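7.4 When a hand gripper loses tracking or will not close

Sooner or later every pair of Omari hand grippers has a bad afternoon, and ours have had plenty, so please don't feel you have broken something. This section deals with the fault we are asked about most often: the wearer closes their fingers, the jaw lags or stays open, and the position trace for that side jumps about or stops altogether. Work through the steps in order, even if you are fairly sure you know the culprit.

CAUTION: Stop the session before you touch a jaw. A gripper that has lost tracking can still close when the signal returns, and it will do so quickly. Keep fingers, sleeves and hair well clear.

1. Ask the wearer to stand still and let go of whatever they are holding. If it is a cup or anything with liquid in it, take it from them yourself.

2. Press Pause in Horkisa and wait for the side panel to turn grey. Anything recorded after the fault is kept in a separate file, so you won't lose the good part of the session.

3. Look at the marker cube on the affected side. Soap, toothpaste and water spots are the usual trouble at a washbasin. Wipe each face with a dry, soft cloth. Please don't use spirit cleaner, as it lifts the print.

4. Follow the cable from the gripper along its whole length. It should have a little slack at the wrist when the arm is stretched out, and it should not be trapped under a foot or caught on the furniture.

5. Unplug the cable at the gripper, count to 5, and plug it back in until you feel it seat.

6. Open Checks > Jaw and run the short travel test with the jaw pointing away from everybody. If the jaw stops before it is fully closed, go to 7.5.

7. Ask the wearer to turn each wrist slowly, palm up and then palm down, and watch the trace. A gap shorter than 200 milliseconds is nothing to worry about. Anything longer, clean the cube again and move the nearest lamp.

8. Press Resume. If the same side fails 2 times in one session, call it a day with that unit and fit the spare.

Note: Renato Calimlim, who wrote the first version of this section, used to tape the cable to the sleeve. We did that for years, but the tape pulls at the plug when the elbow bends, so use the soft strap from the Mets kit instead.

CAUTION: Never rest a gripper inside a basin with the tap running. If water gets into the housing, unplug it at the supply end first, leave it open to the air for 35 hours, and send the serial number to Rutilio Becerra at the Jusance workshop before you switch it on again.

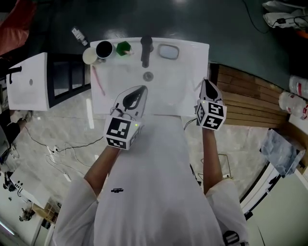
Can I carry on with one gripper while the other is being looked at?

Only for practice. Horkisa will let you record with a single side, but it marks the session as incomplete and leaves it out of the export. Unplug the faulty unit and take it off the arm before you start.

When everything is working again, fill in the fault slip, even for a dirty cube. Put down the side, the step that cured it and what the wearer was doing at the time. The slips from June helped us track down a whole batch of poor plugs.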